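Robots in the Stusville Storeroom: Questions From Staff

Updated May 24, 2020

These are the questions people at Wickramasinghe have sent in since the two-armed robot started on storeroom work. Elaine Bragança in operations wrote most of the answers. Jeferson Lacerda, who runs the storeroom, wrote the ones about the floor. If your question is missing, send it to either of them.

What work is the robot doing?

Handling trays and bins. It takes trays from the shelves, moves bins, and puts parts where the next person on the packing side needs them. Irketti, our supplier, calls this the Jerkulgate program, so you may see that name on schedules and work orders. Receiving, counting, quality checks and anything that leaves the building are still done by people.

Is anyone losing their job?

No positions in the storeroom are being cut this year. There are 18 people in the group now and the plan through August is for the same 18. What is changing is how the hours are used. If you spent most of a shift carrying and restacking, you will do less of that and more checking, labeling and sorting out problem orders. Your pay grade stays the same. If your duties change enough to call for a new job description, your supervisor has to go over it with you before it takes effect.

What does the robot have to be able to pick up?

Mostly the things you already handle. The black trays are the main one, and they are awkward because they are wide and the only good place to hold them is the edge. One hand takes the tray by the rim and the other is left free for whatever is in the bin. Taped cardboard boxes packed side by side are harder, as there is not much room for fingers between them.

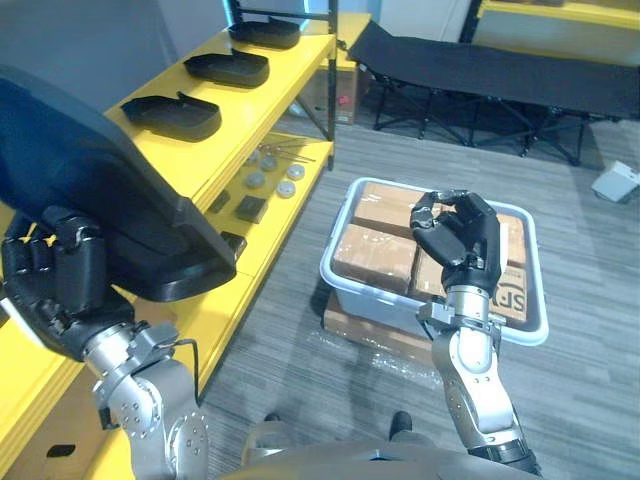
Why is some of this work done on the floor?

Bins get set on the floor in real life, so the robot has to be able to reach them there. We also want to know how it does with low pickups, which are the ones that give people sore backs. Please don't move a bin that is in the robot's work area, even if it looks like it was left behind. Ask the operator first.

Do I need training to work near it?

Yes. Everyone who enters the storeroom takes the short session, including people from the office who only come in for supplies. It covers the stop button, where to stand, and how to tell the operator you are coming through. People who will run the robot take 3 more sessions with Jeferson. Training is paid time and is scheduled inside your shift.

What do I do if it stops in the middle of a task?

Leave it alone and call the operator. Do not pull a tray or box out of its hand, even if the hand looks loose. If the operator can't be found, call extension 618. Write down the time and what it was holding. You will not be blamed for a stopped job, and stops do not count against your numbers.

Who is responsible if something gets dropped or damaged?

The company is. Report it on the same form we use for any other damaged stock and check the box for equipment. We would much prefer a form for a small dent over no form at all. If a label is torn or can't be read, set the item aside for a person to check.

Is the robot recording me?

There are cameras on it, including small ones down by the grippers. 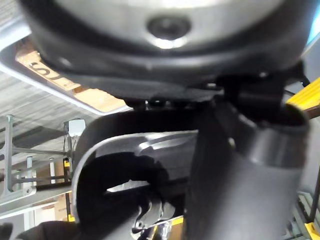
Camera footage is used to work out why a pickup went well or badly, and to improve the next one. It is not used for attendance, breaks or performance reviews, and supervisors do not have access to it. A wrist camera spends most of its time looking at the robot itself, with its own finger and arm taking up much of the view. It can still pick up the room behind them, such as the gray shelving rack or a light fixture on the ceiling, so it is fair to assume you could be in the footage if you walk past. Clips with a person in them are deleted after review. If you want to know whether you are in one, ask Elaine.

Do I have to move my things?

Keep personal items off the shelves and off the floor in the marked area. Bags and coats go in the lockers. Ladders go back to their usual spot when you are finished with them, and cords should not be left across the carpet.

Will it be faster than we are?

Not at the moment. A person in the storeroom can move a tray in a few seconds, and the robot takes roughly 18 seconds for the same move. The benefit for now is fewer heavy or repeated lifts per person. Speed may improve, but targets for staff will not be raised to match the machine.

Can I ask to work on the robot side?

Yes. Put your name on the list at Jeferson's desk. No technical background is needed. People who know the stock well tend to pick it up quickly, and you can go back to your old duties if you find it isn't for you.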